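Haltdale Community Kitchen
Progress report to the Likeo Fund, second quarter

Spending is within the grant. The Yin Street room has been open every Wednesday since April, and the new tables are in use. We had planned 4 sessions a month and held all of them except one in May, when the water was off.

Eggs. The farm at Usar now delivers 102 eggs a week, up from 80 in the first quarter. They go out to member households and to the breakfast table. Breakage was the main problem in our last report. Most of it came from stacking cartons in the car and from people reaching across full cartons at the table. We changed two things in June. Eggs are moved between the cartons and a flat tray at the table, one at a time, and cartons are no longer stacked more than two high. Losses in the last month were 5 eggs.

Cartons. Households are asked to bring theirs back. Returns are slow, and we bought one extra bundle out of the supplies line. Torn cartons go in the recycling. We would like to buy a second tray next quarter and have included it in the revised budget.

Room. The large white table works well for this because people can sit at one side while eggs are being handled on the other. The chairs are adequate. The sink tap still drips and has been reported to the landlord twice.

Egg table at Yin Street, with the blue carton and brown eggs:

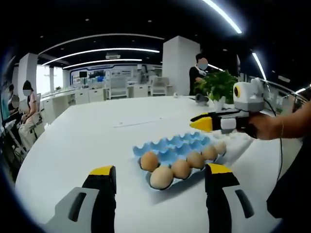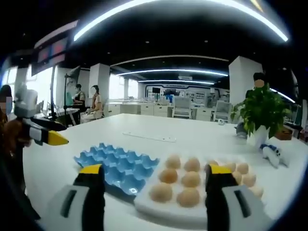

Attendance has held steady through the quarter. The morning start was moved to 9:30 at the request of parents with school drop-off, and we plan to keep it there in the fall.

Still to do: replace the shelf labels, get a written quote for the tap if the landlord does not act, and agree on a delivery day with the farm for the holiday weeks. The revised budget is attached on a separate sheet. We are asking to move the unspent travel money to supplies and need your approval before the end of July.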